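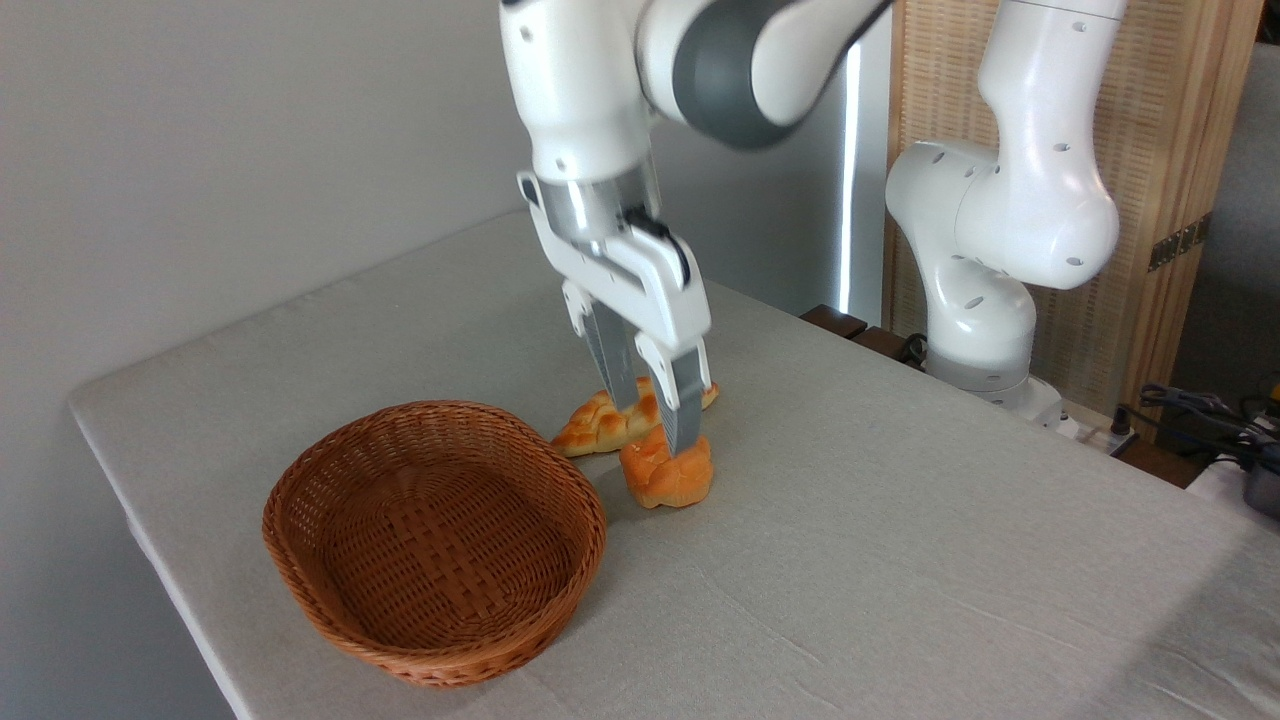 Boards > Kitchen > Bread and Baking > Braided loaves
4 min read

crumbwise
My braids look great going into the oven and then rip open down one side like a cheap suitcase. Same recipe every week: 427 grams of bread flour, two eggs plus a yolk, oil, honey, a bit of salt, instant yeast. Three strands. First rise is fine. I braid, I wait an hour, egg wash, 350 on the middle rack. Twenty minutes later there's a canyon. Tastes good. Looks like it lost a fight.

I have a dinner in February with 8 people coming, and one of them is my mother-in-law, who bakes. Help.

oldstarter
Underproofed. Next question.

crumbwise
An hour isn't enough?

oldstarter
Depends on your kitchen. Mine sits at 62 degrees from Thanksgiving on and an hour there gets you a slightly warmer lump of dough. Poke it. If the dent jumps right back, go away and read something.

tessellate
Could also be the braiding. If you pull the strands snug like you're doing a kid's hair before picture day, they have nowhere to go when the oven spring kicks in, so they tear. Leave it a little slack. Start in the middle and work out to each end, then flip and do the other side. It evens out the tension.

flourbomb77
I'm going to disagree with both of you and say it's the egg wash. One coat right before baking leaves bare dough down in the creases, and as the loaf opens up you get those pale stripes that look like tears. Two coats. One after shaping, one right before it goes in.

oldstarter
Pale stripes are not a canyon. The man said canyon.

crumbwise
Woman. But yes, canyon.

oldstarter
The woman said canyon.

flourbomb77
Fine, but she should still do two coats.

hallwaypantry
What yeast? I had the exact same problem for a whole winter and it was the yeast. I'd been using Fastix from the back of the freezer and it was older than my dishwasher. Switched to Vikel and the dough woke right up.

tessellate
Vikel is the same stuff in a nicer packet, change my mind.

hallwaypantry
I have no interest in changing your mind. I have bread.

crumbwise
Fastix, bought in the fall. First rise doubles with no trouble so I figured it was alive.

oldstarter
Then it's alive. Leave the yeast alone and proof it longer.

nightrack
Not to hijack, but has anyone gone past three strands? I tried a 6 strand loaf from the Nicholas bakery booklet and got to step four before it became a macrame plant hanger. The diagrams are numbered, but the numbers change every time you move a strand. I think that's supposed to be helpful.

tessellate
Number the positions and forget the strands. Over two, under one, over two, always from the right. Say it out loud. Your family will worry, let them.

flourbomb77
Or roll one long rope, tie it in a knot, tuck the ends under, and call it rustic. Small round ones come out beautifully and guests think you went to school for it.

oldstarter
A knot is not a braid.

flourbomb77
Put it in a basket and see who checks.

oldstarter
I would check.

crumbwise
Update. I did 100 minutes on the second rise, looser braid, two coats of wash to keep the peace. Used the Movel oven thermometer my sister gave me two birthdays ago and learned that my 350 is really 385. So that's been going on.

No canyon. One small crack near the end, which I turned toward the wall.

oldstarter
So it was underproofed.

tessellate
She changed four things at once. It could have been any of them.

flourbomb77
It was the wash.

hallwaypantry
385 would do it. The crust sets before the inside is done growing, then something has to give. Drop the dial and tent it with foil if the top gets dark before the middle's there. I go to 190 inside.

oldstarter
An oven that hot just makes an underproofed loaf tear sooner.

crumbwise
Going to run it again this weekend with the one-hour proof and the right temperature and see. If it splits oldstarter can gloat, if it doesn't I'm making french toast either way.

nightrack
Over two, under one, over two. Got to the end this time. It has five strands now and I don't know where the other one went.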